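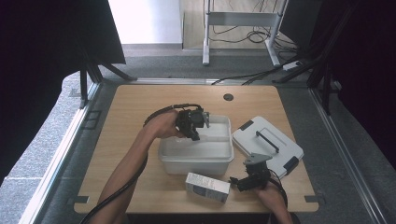
Two hands are better than one. Table on the carpet.

From: Liya Kahsay
To: raltby-climate list
Subject: Re: [raltby-climate] Council vote on the bus depot – do we still go?

Sorry all, typing this between two meetings so bear with me.

Short answer to Rukhsana, yes we still go. Long answer further down, under her message, and then a few things on the petition that came up after she wrote.

On July 6, no wait, that's the agenda item number. Item 6. It's item 6 on the July agenda, depot electrification, and the packet is up on the town site now. 28 pages. I've read the first half.

Rukhsana Gilani wrote:

> Hi everyone,
>
> I got off the phone with the clerk's office this afternoon and I'm a bit
> deflated. The depot item is still on the agenda for July but the wording
> changed. It used to say "adopt a timeline for replacing diesel buses at
> the Raltby depot." Now it says "receive a report on options for fleet
> replacement." Receive a report! They received a report last year. We
> have all read that report.
>
> So my question to the list is whether we still ask people to give up an
> evening for this. We told them there would be a vote. If we fill the
> room and the council just says thank you and moves on, I worry we lose
> the newer people, especially the ones from the high school who already
> think meetings are pointless.
>
> Options as I see them:
>
> 1. Go anyway, same plan, same speakers.
> 2. Send three or four speakers and save the big turnout for the fall.
> 3. Skip it, write a joint letter, ask for the vote to be put back.
>
> I lean to 2 but I'm not going to fight anybody over it. Also does
> someone know if the Closirby people are still with us? Their bus line
> ends at the same depot and they had good numbers on ridership.
>
> Rukhsana

OK so.

I lean to 1, and the reason is on page 11 of the packet. The staff report has a "preferred option" in it and the preferred option is to buy more diesel. They call it "bridge procurement." If nobody shows up and council receives the report with no comment, then staff take that as a green light and the purchase goes out before the fall. By the time we do our big turnout the buses are ordered. Twelve-plus years of diesel, right next to the elementary school.

So it is a vote, kind of, it's just dressed up as not one. I think we can explain that to people in two sentences. The high school group will get it faster then we did.

What I'd ask for at the mic, and please keep it to these so we don't all say something different:

Reject the bridge purchase. Put the timeline language back in. Hold one public session at the depot itself, in the evening, so drivers and the families on Öztürkmen Street can come.

The last one matters. Families there have been keeping windows shut in summer because of the idling and I don't think a single council member has stood on that sidewalk at 5:30 in the morning when the engines warm up. I have. It's bad.

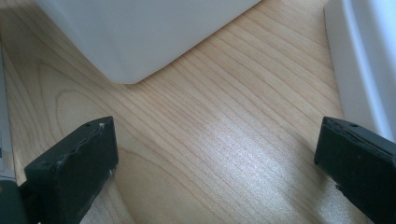 Tabletop, light wood.

Petition. We are at 300 signatures on paper, which was the goal, so thank you to everyone who stood outside the library in that heat. I do not have all the sheets yet. If you have any at home, in a tote bag, in your car, please get them to me before the meeting. Photos of the sheets are fine for now but the clerk wants originals. Please check that people wrote an address and not just a name, the clerk tossed a bunch from the tree ordinance petition over that.

Speakers. You get three minutes each, and the sign-up sheet comes out 30 minutes before the gavel. Not sooner. They take it away when the meeting starts so if your late you don't speak. I can hold a seat but I can't sign for you.

If you've never spoken before, write it down and read it. It's fine to read it. Say your name and what street you live on first. Don't bother with the global numbers, they've all heard them and they glaze over. Say what you smell, what time, who has the inhaler.

Closirby – yes, still with us as far as I know. I left a message. They were annoyed after the spring meeting because we put out the joint statement before they'd signed off on the last paragraph, and fair enough, that was my fault. I'll call again tonight and apologize properly. If they bring the ridership numbers that covers the "nobody uses the bus" argument and the rest of us can skip it.

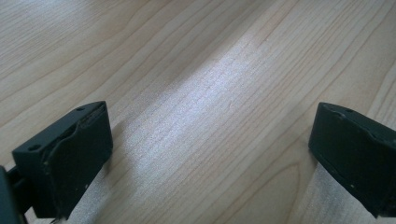

Clemaner. Somebody asked off list whether we should take the money they offered for printing. They sell charging equipment and they'd be bidding on the depot if it goes our way. I say no. It's a nice offer and the flyers would look better but the first question from the dais would be who paid for this. We can cover copies out of the jar. If people disagree say so here, on the list, not to me in private, so everyone sees it.

Rides. I have room in my car from the north end. Rukhsana are you driving? If so can you take the east side. Anyone else with a car reply with where you're starting from and how many seats.

Kids are welcome, bring something quiet for them. The room is freezing even in July so bring a sweater.

Also can someone PLEASE take notes this time. Last time we had three people tweeting and no notes and I had to listen to the whole recording to find out what the deputy mayor promised. (She promised to "look into" the idling rule. Has she? Would be a good question for whoever goes last.)

I'll send the one page version of all this once I've finished the packet. If you find something in the appendix before I do, post the page number, the tables on fuel cost look off to me but I haven't checked them against the old report.

Have to run

Liya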